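Bin sort: planner picks the wrong cup after an object already placed
Perception, planning and tooling > Task planning

kostiuk_t
Hi all. Stuck on a sorting task and hoping someone's seen this. Two cups as bins, grey one for cans, yellow-green one for bottles. Detector gives me class + pose, task planner picks the next object and the bin, then it hands off to motion planning. Pretty standard.

First placement is nearly always fine. Once a bottle is standing in the yellow-green cup the planner starts doing dumb things. Either it re-queues the bottle that's already sorted, or it swaps the bin assignment for the next object. Logged 114 runs on the Jedomum stack since moving to the new branch and it's the same pattern over and over. Motion side is good, no colour issues that I can see in the raw images.

Is this a state problem or a perception problem? I've been going back and forth all week.

pirzada_y
perception. your detector is still seeing the bottle becuase it IS still visible. cup's short, bottle's tall, neck pokes out. planner gets a fresh detection with class=bottle and no idea it's done. seen this a hundred times

jzamora
Disagree. Detector is doing its job, there's a bottle there, it should say bottle. The world model should know it's inside a container. State problem.

pirzada_y
and how does the world model know? from the detector. half the body's hidden so the pose fit is garbage, centroid ends up floating over the rim, fails the "inside" check. garbage in

jzamora
It knows because the robot put it there. You commanded a release over that bin, gripper opened, object was attached and now isn't. Write that down! Don't go re-deriving it from pixels every tick.

Hanne L
Can we see the setup before you two get going. Camera angle matters a lot for this.

kostiuk_t
Sure. Two views, different moments, both from a fixed camera. Haven't got the overlays on, sorry, the viz tool is being a pain on my laptop.

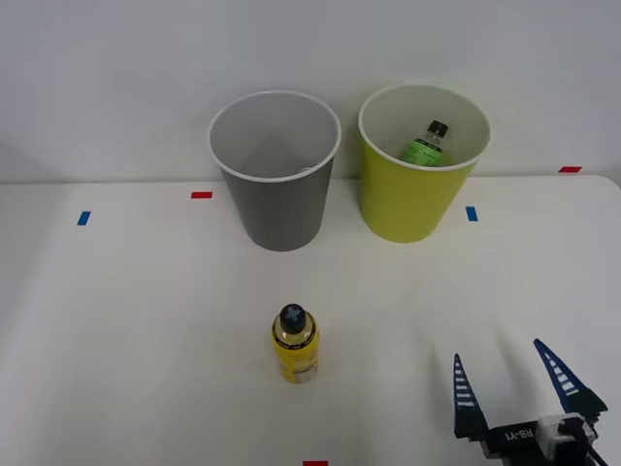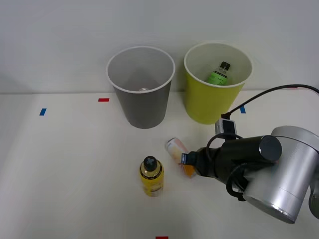 Green bottle in the yellow-green cup, yellow bottle still out on the table, both pics. Drink can is in the second one only.

Hanne L
Thanks, that helps. Bottle's leaning in the cup, cap and the top of the label well clear of the inside. So Yasir's right that the fit will be poor, you've only got the top end to work with. What's your containment test? Centroid in the cup volume?

kostiuk_t
Centroid in a cylinder, yeah. Cylinder height is the cup height. Which... ok I can see where this is going

Hanne L
Cup tapers, bottle tilts, and the box gets fitted to the visible bit only. Centroid of the visible bit is way too high. Try footprint overlap in the table plane with a loose z bound. Not elegant but it works on ours at Tunstead.

jzamora
Footprint overlap will bite you with the yellow bottle if someone parks it right in front of the cup. Single fixed view, bit of depth error, and suddenly it's "in" the bin.

Hanne L
It's a long way forward of the cups in both of those.

jzamora
In those, sure. Wait till someone randomises the start poses.

zyanya_x
Different thing, look down into the grey cup in the second one. Something small, silver and round at the bottom. Lid or top of a can maybe? In the first one the cup looks empty to me. What does your detector call that?

kostiuk_t
Huh. Will check. I think it comes out as "unknown" and gets filtered on size

zyanya_x
So your two bins fail in opposite directions. Tall thing in the yellow-green cup gets detected again as a loose object. Whatever's in the grey one gets filtered so the planner reckons the bin's empty. If your bin assignment uses contents anywhere (ours did, as a tie break) that'd explain the swap.

kostiuk_t
oh no. It does. There's a tie-break that prefers the bin with matching contents, and a fallback to "any empty bin" if the match fails. I inherited that from the Whitfield config and never read it properly.

pirzada_y
there it is

jzamora
So... a state problem.

pirzada_y
fed by perception. we can both be right, settle down

Hanne L
Kill the fallback first, before touching anything else. Class to bin mapping should be a fixed table for this task, there's no reason for it to be clever. Then rerun and see if the swap goes away by itself. Re-queue bug is separate.

zyanya_x
+1. One change at a time or you won't know what fixed what.

jzamora
For the re-queue, what I'd do. Keep a persistent object list with IDs. On release set parent = bin. While an object has a parent, any detection whose footprint lands on that bin gets associated to it and doesn't spawn a new one. Only clear the parent on a pick out of the bin or if the bin reads clearly empty for a few ticks.

pirzada_y
and when the release misses and the can rolls off the rim? your list says sorted, can's on the table. commanded isn't the same as happened

jzamora
Then there's a detection on the table matching no unparented object. Raise a conflict, look again, move on.

pirzada_y
with two identical cans on the table good luck with the association

jzamora
Fair. I'd still take that over a centroid test.

kostiuk_t
Mine are all different so I can dodge that for now. Also should say, the arm blocks a fair bit when it goes in for the can. In the second pic the gripper's right up against it and the lower end is tucked under the fingers. Do you freeze detections while the arm's in view or just live with it?

Hanne L
Freeze the target's pose once you're in the final approach. Keep updating the rest, but mask out the arm from the robot model plus a bit of padding. And mask the cable! Yours arcs up over the back of the table in that shot, past the blue tape. Not in the URDF so the mask won't know about it.

kostiuk_t
Ha, the cable. Yep. I get a phantom obstacle back there every so often, had been blaming the depth filter. Does anyone actualy model cables?

Hanne L
No. Fat cylinder glued to the wrist link, covers most of it.

zyanya_x
We just drop anything back there that isn't persistent for 4 ticks. Cheap.

kostiuk_t
OK update, Mon 2 November. Fallback gone, fixed table in. No swaps so far. Re-queue still happens, as expected. Doing Jalen's parent thing next, with Hanne's footprint check for the association, and a recheck look after each release to keep Yasir happy.

pirzada_y
i am never happy but thanks

jzamora
Post the association code when it's up? Would like to steal the conflict bit for Flistham, ours just halts.

kostiuk_t
Will do, needs a tidy first. It's one 770 line file at the moment and I'm not showing anyone that.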